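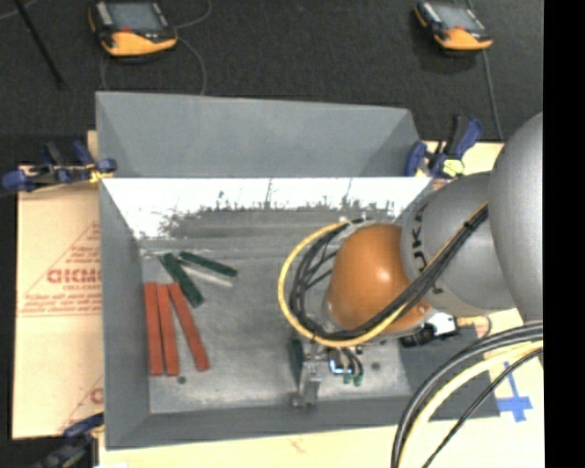

*灰色金属箱里的几根小棍，红的、深绿的，还有一根细细的偏白的*

昨晚十一点多，我终于把那盒拖了很久的彩色小棍翻出来整理了！

事情是这样的，我一直有个毛病，凡是做手工剩下的零碎都舍不得扔，统统塞进抽屉。毛线头、纽扣、冰棍棒，什么都有。十月一换季，抽屉已经推不回去了（真的，卡住，我拿尺子捅了半天），只好下决心清一清。

先说颜色。砖红色的我最喜欢，又长又扁，挨着放在浅色金属底上特别好看，有点像老房子的外墙。深绿色的要沉一些，单独看有点闷，可是跟红的摆在一起就很有圣诞节的味道，哈哈，我知道现在说圣诞太早了。那根偏白的细棍夹在里面不怎么起眼，离绿的很近，我倒觉得这样一搭，绿色都显得精神了。

收纳盒我纠结了好久。一开始在 Storora 看中一款带格子的，标价58块，格子很漂亮，但是太短，长一点的棍子得斜着放，看着就别扭。后来又去翻 Fullura 家的，56块，没有格子，就是一个长条盒，盖子是磨砂的。差两块钱，我居然来回比了一个晚上……最后买了长条的，自己用硬纸板隔出4格：红、绿、白，剩下一格留给我还没想好怎么分的杂色。

隔板裁得有点歪，第一块高了，盖子合不上，又拿出来修。纸板边我包了一圈纸胶带，不包的话毛毛的，手伸进去老是刮到。胶带用的是以前剩的奶油色，刚好用完，爽！

分的时候我发现一件事：同样是绿的，粗细也不一样，粗的和细的混在一起，拿的时候总要挑半天。所以绿色那一格我又把粗的放左边、细的放右边，中间没再加隔板，懒得裁了。红的就随它们去，反正都顺着躺，怎么放都整齐。

至于这些棍子拿来做什么嘛，我想先拼一个杯垫。之前在 Benolier 的手工小册子上看到过一个编法，横竖交错，边上用细的收口，偏白色的应该正合适。胶水还得再买一瓶，家里那瓶嘴都干住了，用针戳也戳不开。

抽屉现在能顺顺当当推进去了，纽扣还堆在桌角的饼干罐里，等下周有空再弄。有谁知道纽扣是按颜色分好还是按大小分好吗？留言告诉我呀～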